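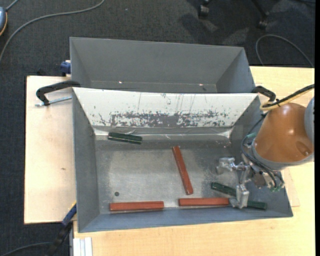

A reader's comment from the previous version of this page asked whether a worn sorting bin has to be stripped to bare metal before it is repainted, or whether sanding the flaked band is enough. Spot sanding is enough when the remaining coat is tight. Full stripping is needed only when the coat lifts along its whole length under a scraper.

Repainting the Sloping Panel of a Block Bin

Updated Mar 17, 2024

These steps apply to open-topped bins with sloping walls and a painted back panel, used for storing or sorting small blocks. Bars and blocks sliding down the slope wear the paint in a horizontal band on the lower half. Thin vertical scratches and small chips above the band are normal and can be treated in the same job.

Materials

Rivadeneyra masking tape
Sanding sponge, medium and fine
Plastic scraper
Primine metal primer
Ornetti white enamel
Foam roller, 4 inch
Lint-free cloths
Mild dish soap

1. Empty the bin

Take out all blocks, red and green alike, and check the corners and the base of the front wall, where long bars tend to settle. Wipe the blocks and set them aside. Paint flakes stuck to them will end up back in the bin.

2. Remove any loose covering

If there is film or tape along the joint between panel and floor, peel it back slowly, keeping it low against the surface. Wrinkled film traps grit and should be replaced. Rub off adhesive residue with a soapy cloth.

3. Scrape and sand

Push the scraper across the flaked band from both directions. Stop when no more paint comes away. Feather the edges with the medium sponge until a fingertip passes over them without catching, then go over the whole panel with the fine sponge. Wear a dust mask. Do not dry-sand a coating of unknown age until it has been tested for lead.

Scuffs on the bin floor can be left alone. Paint on the floor wears through quickly.

4. Wash and mask

Wash the panel, rinse, and let it dry fully. Mask the side walls, the rim, and 5 inches of floor along the back edge.

5. Prime

Roll one thin coat of primer over the bare patches, overlapping onto sound paint. Let it dry for the time printed on the can. Sand lightly and wipe.

6. Paint

Apply two thin coats of enamel with the foam roller, working side to side. Tilt the bin so that the panel lies close to level, which reduces runs. Pull the tape while the second coat is still slightly soft.

7. Cure and refit

Leave the bin empty for 5 days. Fit new Skallwood edge film along the joint, pressing from the center outward so that it lies flat at both ends. Return the blocks by hand for the first load. Do not pour them down the slope.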